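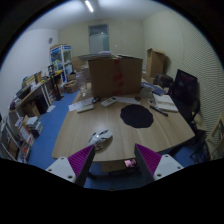

What happens to the people in an office support team when part of their work goes to a machine?

At Drurnine they stay on the payroll, keep their hours, and spend part of the week teaching the machine. The late shift that used to end with two hours of clearing desks will end earlier, and the time goes to work customers have been waiting for.

DRURNINE TO BRING DESK-RESET ROBOT INTO ITS GILLELPORT OFFICES

Staff teach the system by hand before it takes over evening clearing

GILLELPORT, Saturday, July 28, 2018 — Drurnine, which runs shared offices and meeting rooms for small businesses, said today that it will begin using an automated desk-reset system at its Gillelport building this fall. The system, called Fotari, is a single robot arm on a wheeled base. It will pick up small items left on desks and tables at the end of the day and put them back in their usual places before the morning bookings.

Fotari is built by Joo, an automation firm that has been working with Drurnine on the project for 2 years. The arm is being prepared using recordings made by Drurnine's own support staff. A staff member holds a gripper in one hand, with a camera mounted on it, and does an ordinary task such as moving a mouse, straightening a pen or lifting a remote control. The gripper has the same kind of fingers the arm will use, so the recording shows the task from the arm's point of view.

The support team has made 1353 recordings so far. Joo had asked for 800 before the first trials with the arm, and the team passed that number in the spring. Recording will go on through the summer in offices and conference rooms that are in normal use, with boxes, paperwork and office equipment left where they are.

"We didn't want a clean table with one object on it," said Kyu-ri Hwang, operations manager at Drurnine. "Our customers don't leave their tables like that. If a delivery is sitting at the back of the desk, the arm has to work with the delivery sitting there."

What the work looks like

A recording session takes up part of a morning. The support worker picks a desk, chooses a task from a list, and starts the recorder. Most tasks take a few seconds. The worker brings the open fingers down on either side of the item, closes them, moves the item and lets go. Then the item is set down at a different angle and the task is done again.

Small items with odd shapes get the most attention. Joo's engineers found early on that computer mice were a problem. They are low and smooth, many of them are curved on both sides, and people leave them pointing in every direction. A pen can be picked up nearly anywhere along its length. A mouse has to be taken by the sides, without pressing a button and without sliding the fingers underneath.

Paper is still a problem. The arm won't be asked to move loose sheets in its first year. If something is resting on a sheet and the arm can't lift it without dragging the paper, it will leave both alone and add the desk to a list for the morning shift. 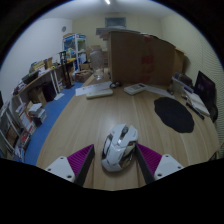 What changes for staff

Drurnine has 9 people on its Gillelport support team. All of them will keep their jobs and their current pay. The company put this in writing in a letter to the team before the first gripper was delivered, and the letter covers the full length of the agreement with Joo.

The main change is to the evening shift. At present it runs until every bookable room has been cleared and set up for the next day. On busy evenings that has meant staying past the posted finish time. Under the new schedule the shift will end at the posted time, and the arm will start its round after the last customer has left. Paid hours won't be cut. The hours that come free will move to the daytime desk, where customers ask for help with deliveries, printers, room changes and lost property.

Two positions on the team will change title. The people in them will be responsible for recording, for checking the arm's work in the morning and for deciding which tasks are added next. Both positions come with a pay increase and were filled from inside the team.

Su-bin Kang has taken one of them. She has worked evenings at the building since it opened and made a large share of the early recordings.

"The first week I was too fast," Kang said. "I clear desks fast, that's how you get home. With the gripper in your hand you have to slow down and close it the same way you'd want the arm to close it. If I bump something on the way in, I don't keep that one. After a while you notice how much you normally do without looking."

Kang said her questions about the system at the start were practical ones. She wanted to know who would be called if the arm stopped at night, and who would explain to a customer if something of theirs had been moved to the wrong desk. The answers are now part of the staff guide. If the arm stops, it stays where it is until the morning. Calls go to Joo, not to the support team. Complaints about moved items go to Hwang's office.

"Those were the right things to ask and we didn't have good answers the first time," Hwang said. "We do now."
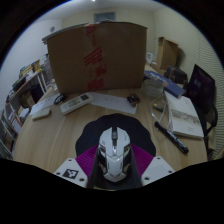
Training for the rest of the team begins with the tasks Fotari will do first, and computer mice are at the top of that list. Each person will spend a morning with Kang and then record alone. Beginners tend to practice with a mouse in the open, away from everything else, and then move on to the ordinary case, where its front end is over a mouse pad, the ribbed pads of the gripper have to come in along both sides, and there are a remote control and papers a little way beyond. The worker learns to watch the fingers and the surroundings together. Staff who would prefer not to record can opt out and will keep their usual duties.

Privacy and customer property

Customers have been told about the recordings by letter, and notices are posted on each floor. Recording is done only in rooms the customer has agreed to. The team doesn't open boxes, bags, folders or drawers for a recording, and the arm won't do so either. A customer can ask for a room to be left out at any time, without giving a reason, and can change that choice later at the front desk.

Fotari will also leave food, drinks, glassware and anything on the floor alone. These stay with the morning cleaning crew, whose contract isn't affected by the project. Personal items the arm hasn't been taught will be left where they are.

Schedule

The first trials with the arm will take place on one floor, with a member of the support team present each time. Drurnine and Joo will look at the results together after around a month and decide whether to add a second floor. The trials will be held in the early evening so that no one on the team has to work late for them.

The support team will have its own say in that decision. Kang and her colleagues will keep a daily log of what the arm placed correctly, what it left behind and how long the morning check took. If the check takes longer than clearing the desks by hand, the second floor will be put off.

"I'd like it to work," Kang said. "I'd like to go home on time. But I've told them I'll write down what I see."

About Drurnine

Drurnine provides shared offices, single desks and meeting rooms to small businesses in Gillelport. Its building is open to customers every day, with staff on site from early morning until evening.

About Joo

Joo designs and builds automation equipment for offices and light commercial spaces. Fotari is its first product for shared workplaces.

Press contact

Kyu-ri Hwang, Operations, Drurnine, Gillelport. Visits to see a recording session can be arranged on weekday mornings with advance notice. Customers with questions about their own rooms should speak to the front desk.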